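4th January

# Trash pickup is back, and so is the loading dock door

Happy new year, everyone! I've got a pile of building news and most of it is about garbage, so get yourself a coffee first.

The big one is that Agarwal has taken over our hauling contract. They started while a lot of you were still away, and if you were here over the break you may have heard the new truck, which comes earlier than the old one and beeps a lot more when it backs up. I've asked about the beeping. They were very nice and said no. The old hauler gave us notice in December after dropping every customer on our side of the river, so I spent most of that month calling companies and being put on hold. (I can now hum the Mundow hold music from start to finish. They didn't bid in the end.)

For most of you nothing changes. You put trash in the bin by your desk, the evening crew takes it down, done. What does change is the sorting, so please read this bit even if you skip the rest.

Agarwal wants paper and cardboard kept apart from cans and bottles. Our old hauler took it all mixed together, and I know a few of you only just got used to that from the last time we switched! There are new labels going up in the kitchens this week. Coffee cups go in the trash, lids too. Pizza boxes go in the trash if they're greasy, and I've never met one that wasn't. Food scraps stay in the kitchen with the tight lid, please, and out of the desk bins. We had fruit flies on the second floor all through the fall and I would love a winter off.

If you have something large to get rid of, like a chair or a dead monitor, don't leave it by the elevator with a sticky note on it. Send us an email and Tarun Goel will come up with the cart. Electronics go out separately and he needs to write down the serial number before they leave.

## The December clear-out

Thank you to everybody who emptied a cabinet before the break. We weighed the cardboard on the dock scale and it came to 715 pounds, and that's before we got to the archive room, where Iresha Kodikara has been going through old supplier catalogs since the summer. She found a whole drawer of floor plans from 1954, when the building went up, back when the ground floor was a showroom and the place I park my bike was a telephone room. The plans are staying. She's flattening them under some encyclopedias right now and would like to put a few of them up in the lobby once they behave themselves. I've seen the one for the front stairs and it's gorgeous, all done by hand with tiny lettering, and somebody left a coffee ring in the corner that Iresha refuses to have cleaned.

If you've got old photos of the building, or your parents or grandparents worked here, she'd love to hear from you. She's at the desk across from the mail slots in the mornings.

## About that door

The loading dock door works again! It had been sticking halfway since before Thanksgiving, and the people from Kilitz came out twice to look at it before they found a bent track way up behind the motor housing. The repair ended up being around 3000 dollars, a good deal less than the new door I'd been bracing for, so I'm a happy woman. Deliveries can come in at the back again and you can stop sending the bottled water guy through the lobby. Masanobu Tanabe at the front desk has asked me to say that last part twice. Deliveries at the back, please.

One thing we haven't fixed is the light over the dock steps. The part is on order. It's dim out there after four, so go easy if you're carrying anything, and use the handrail.

## Questions I've had already

Several people have asked if the desk bins are going away. I know other offices have done it, and there was a rumor on the third floor that ours would be gone by spring. No plans for that. I like my desk bin and I'd miss it. If yours is cracked or the liner keeps slipping down inside, swap it for another one from the supply closet and leave the old one there with the door shut.

Ritu Vishwakarma asked where batteries go. There's a jar for them next to the Kelero printer on the first floor, same as before. Tape over the ends if they're the square kind. Ink cartridges go in the box under that same printer, and the box does get full, so tell us when it does.

Somebody (no name on the note) also asked if pickup will be skipped on holidays. Yes, the truck will skip, and then come the next day. The evening crew keeps to its normal hours.

I'm also giving a quick walk-through of the new sorting setup in the second floor kitchen next week. It takes 20 minutes, there will be leftover shortbread, and you can ask me anything about lids. I'll put the time up on the board by the mail slots when I've got the room settled, as the kitchen is also where the book swap people meet and I don't want to get on their bad side.

See you around the building!

Kiran Semwal

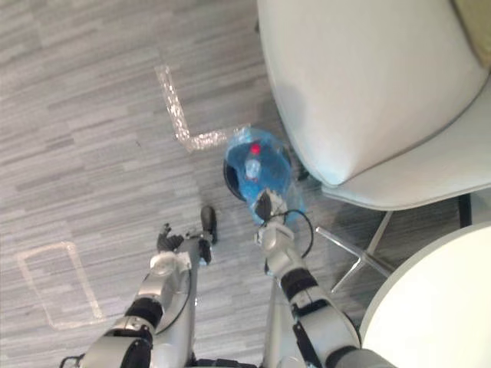
**Building Services, ground floor**

Bin liners, light bulbs, keys and lost gloves: stop by before noon or leave a note in our mail slot.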